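Cliltcombe Users Forum › Teleoperation › Cloth sorting

1. Order of cloths in two-arm demonstrations

Soo-ah Ha wrote:
Our group is recording cloth-into-tray demonstrations by remote control, 20 per operator. Should the order of the cloths be fixed? I would favour a fixed order. 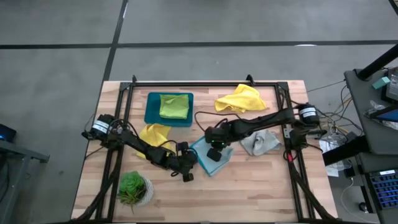
2. Reply from vestlow_lab

I respectfully disagree. A fixed order teaches the order. In our May set, 19 of 55 runs were discarded for that reason. Please vary the colour picked first.

The wrist view also deserves attention – with the green and pale blue cloths in the tray, fast arm travel blurs nearly everything beyond the fingers. 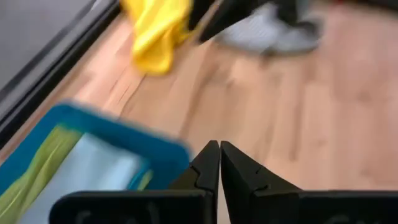 3. Reply from jedonley

I support Soo-ah on order for new operators, at least for the first session. On speed I agree with the previous poster. Kindly slow the leader arms before recording further.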